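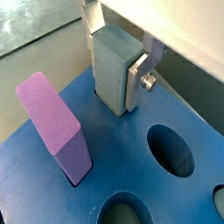

My shape board with two of the blocks in it

Blocks get stuck in printed shape board, how much gap is needed?

Posted by Spanos, Jun 16, 2024

Hello all. I made a blue shape-sorting board for the playroom at our library in Greswood. The board and the blocks are 3D printed. The rectangular pink block goes into its slot only partway and then it stops and leans. The light blue one goes in better, but it has small lines on its side and I feel them rubbing. Also one round hole has a chipped rim now, and there are scratches on the top. I would like to repair it and not print the whole board again. Should I sand the blocks or the holes? I have sandpaper of 400 grit at home.

Nekbridge

Sand the blocks first. A block is easy to replace if you take away too much. 400 is too fine to begin with, you will be sanding until winter. Take something coarser, put the paper flat on a table and move the block over it, the same number of strokes on each side. Try it in the hole often. Use the 400 only at the end. When a block leans in the slot, look also at the bottom edge of it. The first layer is often a little wider than the rest, and a small knife removes this in one minute.

For the chipped rim, a half-round file and then the fine paper. Please do it before children use it again, a broken edge can be sharp.

sonavix_41

just make the blocks smaller?? I scaled mine to 97 percent and they fall in with no problem

Nekbridge

This works also, but if you make them too small, the wrong block can go in the wrong hole. Check the oval one before you print all of them.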